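Go to the Open Day and Stand at the Slow Table

Sep 13, 2025

I have now been to the Gullo open day twice, and both times I did the same foolish thing, which was to walk straight past the best part. The hall is laid out so that the big fast machines are by the door. They swing, they hiss, people film them. Then you go left at the coffee and there is a white table with some drinks and paper cups on it, and an arm that moves at about the pace of my grandfather clearing up after lunch.
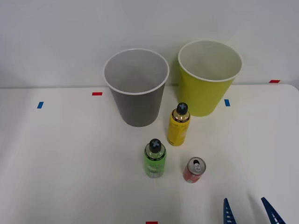
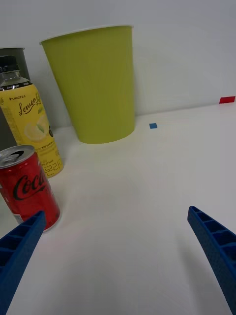
The Clurura table at Gullo, with the blue gripper fingers open and the red can among the bottles and paper cups.

I stayed at that table for most of the afternoon, and I want to argue that it's the sort of thing every open day should be built around.

Start with what's on it. A soda can, bottles with black caps, big paper cups. I have handled thousands of these and never once thought about how. A can is slick and has a narrow rim. A paper cup will fold if you squeeze it the way you'd squeeze a bottle. My hand knows all this, and I couldn't write it down for you if you paid me. Watching somebody try to get it into a machine made me look at my own fingers for the rest of the day (I dropped a sandwich, which felt like a judgment).

The young engineer running the table told us the team had logged 1,899 attempts since the spring, and that 586 of them had gone into the bin for one reason or another. She said this cheerfully, to a row of strangers, with a kid leaning on the barrier. I loved that. At Festora last November I watched a polished show with music and a countdown, and I came away with a tote bag and no idea what the machine found hard. At Gullo I came away knowing that the arm had trouble with the can if it came in too low, and that the people who built it were still arguing over what to do about that.

There's a fair complaint to be made here. A friend who came with me lasted ten minutes. She said that if she wanted to see a can picked up she could do it herself, and faster, and go home. Nearly 2,000 people came through the hall that day and I'd guess most of them agreed with her. A slow demonstration asks a lot of a visitor who has paid for parking.

But I think the answer is a stool and a person who'll talk to you. When the arm went for something and missed, the engineer explained what she thought had gone wrong, and then a man behind me offered a different theory, and she took it seriously! By the third try we were all leaning in together. When it got a good hold and lifted, people clapped, real clapping, for a drink going a few inches into the air. The fast machines by the door got phones held up at them. I didn't hear anyone clap.

I'd change a couple of things. Put the table nearer the entrance. Let visitors choose which object goes next. And print the day's tally on a board, misses included, so that someone arriving at four can see what they've walked into.

The Âu group is planning a smaller open day of its own, capped at 100 visitors, and I've already asked for a place. I hear they're bringing spoons.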